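Under-desk storage: baskets or boxes?
Posted 10 Oct 2020 by Jagadeesh Panicker in Home Office & Desks

Right. I have a desk, and under the desk I have a colony of cardboard. It started with one box of cables I was going to sort "after the move". The move was in March last year. The cables have since invited friends.

My proposal is to get rid of the cardboard and put everything in black plastic baskets, the kind with holes all through the sides. I own one already and it has never let me down, mostly by being empty.

Things that need a home: chargers, a label maker, printer paper, a bag of screws from a Trono bookcase I no longer own, and tax stuff. My partner says the tax stuff should go in a filing cabinet like a grown-up's. I've said I'll ask the forum.
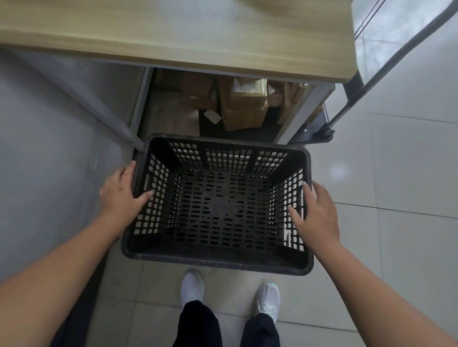

The other thing is feet. I'm fairly tall and I like to stretch out, so whatever goes under there has to leave me some room or slide out of the way without a wrestling match. Floor is tile, if that matters to anyone.

Baskets, yes or no?

---

meddale_mags wrote:
Yes to baskets, no to baskets on the floor. Tile plus hard plastic plus a chair that rolls equals a noise my neighbour has opinions about. Stick felt pads on the bottom. A pack of 16 costs next to nothing and you'll lose half of them in the first month.

---

Gratinero wrote:
Contrary view. Keep the boxes. Cardboard stacks, baskets with open tops don't, and once you've got one basket's worth of junk on top of another basket's worth of junk you've made a compost heap. I've got six boxes under mine, all labelled, and I can find anything in there in under an hour.

---

meddale_mags wrote:
An hour!

---

Gratinero wrote:
Under an hour. Read the post.

---

tinshed50 wrote:
Cardboard under a desk is a silverfish motel. I worked in the stockroom at Salazar for years and we weren't allowed to leave any on the floor overnight. Put the paper in something with a lid, whatever you decide. Holes are fine for chargers and terrible for tax receipts — mine used to work their way out one corner at a time, like they were escaping.

Also the screws. Throw out the screws.

---

Jagadeesh Panicker wrote:
I'm not throwing out the screws. The day I do, the bookcase will come back.

Fair point on the receipts though. So lidded tub for paper, basket for cables and chargers?

---

Gratinero wrote:
Or a box for paper and a box for cables. I'm just saying, you've already got the boxes. They were free.

---

kettle_on wrote:
I did the basket thing last winter and the cables went through the holes. Not all the way, just the plug ends, and then you pick the basket up and it brings the power board with it. Bundle everything with velcro ties first. Don't use rubber bands, they go gummy and you end up with a cable that's permanently a bit sticky.

For feet: put the basket at the side, where the desk leg is, and keep the middle clear. I had mine in the middle for a week and kicked it every single day.

---

tinshed50 wrote:
Kettle's right about the side. I'd add that if you haven't opened a box since the move you don't need a basket for it, you need the recycling bin.

---

Jagadeesh Panicker wrote:
That's a bit close to home. Opened one tonight in the spirit of enquiry. Instruction manuals, two of them for the same kettle. Going back in for the next one tomorrow if morale holds.

---

Gratinero wrote:
Keep the box, but.

---

Related threads
Monitor arm droops by lunchtime
Can you paint a filing cabinet without it looking painted
Chair mats on tile: worth it?
The drawer of mystery keys (50 replies)
Best way to label cables you can't identify

3,222 threads in Home Office & Desks
Contact the moderators | Forum rules | Back to top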